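Speaker notes: Saving water in older apartment buildings
Janaka Matubbar, Kelon tenants' meeting, September

Slide 1. Say hello, thank Gbeho for the room. Ask who pays their own water bill. Wait for hands.

Slide 2. Start with leaks. A slow drip goes on day and night, and most people stop hearing it. Tell the Sovlow story: one building, 100 apartments, 3 bad toilet flappers on the same floor. The parts were cheap. Finding them took all summer.

Slide 3. Dye test. Food coloring in the tank, wait, look in the bowl. Color in the bowl means the flapper leaks. Pass the handout around now.

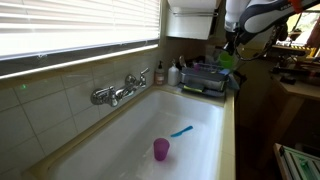
Slide 4. Habits. Keep this short, people don't like being told how to wash up. Fill a bowl for rinsing. Run the dishwasher full. Shorter showers save the hot water too.

Slide 5. Reading the meter. Write the number down at bedtime, check it before anyone gets up. If it moved, call the office. Show the Cleltero form and where the unit number goes.

Slide 6. Questions. If someone asks about the rate increase, send them to the office. Leave the phone number up on the screen.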